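Toy and household swap returns to Karidthorpe hall

27/03/2026

The spring swap at Karidthorpe community hall will open its doors at 10 a.m. next weekend, with a larger area set aside for soft toys and small household goods than at the last one in November.

Residents can bring up to five items each. Everything has to be clean and small enough to carry in one hand. Electrical items are accepted if the cord goes with them, but they will be kept on a separate table until they have been tested.

Ruth Wainwright, who runs the swap with Pavithra Shenoy, said 137 items changed hands in November and only 17 were left at the end of the day. Those went to the Jandbridge thrift store.

"Plush toys go first, every time," Wainwright said. "We ran out before lunch, and we had people coming in all afternoon asking for them."

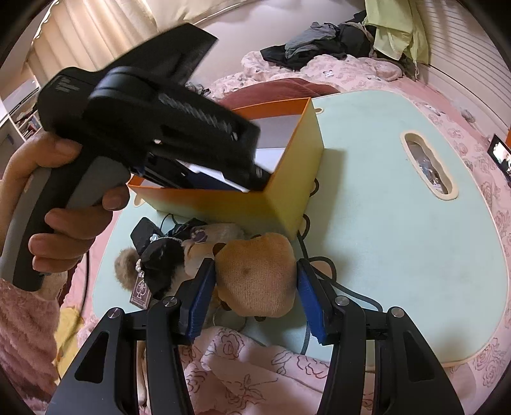 Plush toys beside an orange box during sorting for the Karidthorpe swap.

Sorting began this week. Small toys, ornaments and paper goods are being boxed separately, and items with loose beads or other small parts will be marked as unsuitable for children under three.

Savvas Vasilakis, who lives across the street from the hall, plans to bring a box of his daughters' old toys. He said he expects to go home with at least as many as he gives away.

Items can be dropped off at the side entrance on weekday evenings between 5 and 7 p.m. Clothing, car seats and mattresses will not be taken. Admission is free, and visitors should bring their own bags.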